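Patching the Marow lab machines -- my project report

So my project was about software updates, and why people put them off for so long. I used the logs from the Marow teaching lab, which go through a little tool called Zavov that writes down each update and when it was installed. I had 2761 entries to read through by August, and I'd honestly expected it to be dull. It wasn't!

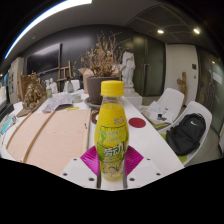
The first thing I noticed was that browser patches went on quickly (mostly the same day) but system ones sat waiting for weeks. 667 of the entries were marked "postponed by user", and I'm guilty of that myself -- you click "later" because you're halfway through an essay and then you click it again.

I then set Uvilden, the lab's scheduler, to install everything at 3 am. After that, postponed updates dropped to 109, though I only ran it for a short while so I wouldn't lean on that number too hard.

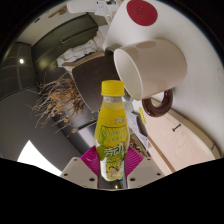 Fig. 2. Drink bottle with a yellow screw cap, held in the gripper.

My one big problem was the Jurčo room, where the machines get switched off at the wall at night, so the schedule never ran. I'd like to try wake-on-LAN there next.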